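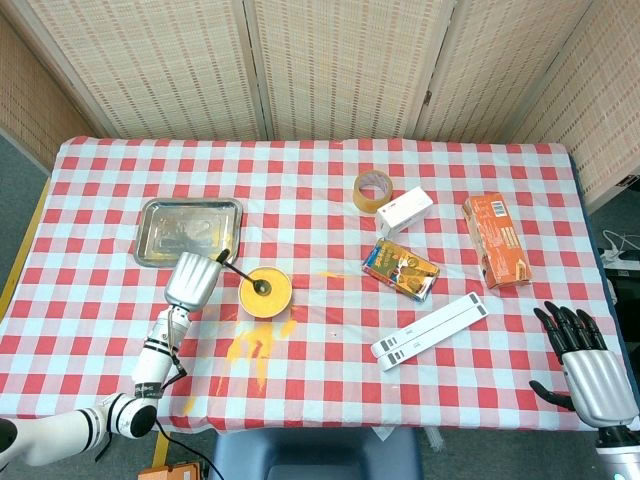
Meriem Bensaid had hired the tablecloth, and the terms of hire were pinned to the kitchen door where everyone could admire them. Dodov Linens, one gingham cloth, red and white, to be returned in the condition in which it had been received. The deposit was 189 pounds. For that money, her brother-in-law pointed out, you could buy a cloth, a table and a modest second-hand dog.

"It's the weight of it," said Meriem. "Feel that."

He felt it. It felt like a tablecloth.

The supper was for the Hollholm Players, who had just finished four nights of a farce set in a French inn and wanted to be fed in keeping. Meriem had designed the set. She had kept the folding screen from the second act and stood it behind the table to hide the boiler, and she had a notion that if people sat facing the weave and drank quickly enough they might believe in Provence. It was July, at least. The rest would have to be done with sauce.

The sauce was her grandmother's. It was orange, or yellow, depending on who had made it and how cross they had been, and it stained anything it was introduced to. In the Bennani household, where her grandmother had cooked for thirty years, there had been a wall with a mark the shape of Portugal. Visitors were shown it.

By half past five there was a mark on the gingham too. It wasn't the shape of Portugal. It began at the dish and set off for the front of the table in several directions, having apparently failed to agree on one, and a smaller piece had gone out to the right on its own.

Meriem looked at it for some time.

"Salt," said her brother-in-law.

"That's red wine."

"Soda water, then."

"That's also red wine."

He went away and came back with a bottle of Zernex, which had lived under the sink since the previous owners and promised to lift grease, tar and ink. It said nothing about turmeric. On the back, in very small print, it advised testing on a hidden area first, and they spent a few minutes debating whether any area of a tablecloth could be called hidden at a party for 12 people, or whether the answer was simply to turn the thing over.

They turned up a corner. The sauce had been there before them.

"You could put a plate on it," he said.

"It's as long as my arm."

"A long plate."

She thought of the deposit. She thought of the woman at Dodov Linens, who had counted the notes twice and said, in the tone of someone reading out a sentence, that most people were very careful. Then she moved the packing tape and the little white box off to the sideboard, fetched the bread, and laid it in a line down the middle of the damage, end to end, four loaves, like sandbags.

It nearly covered it.

The Players arrived at seven, loud and still faintly powdered about the ears. The leading man stopped in front of the table, put a hand to his chest and said it was exactly like the inn. He reached across for the first loaf.

"Not that one," said Meriem.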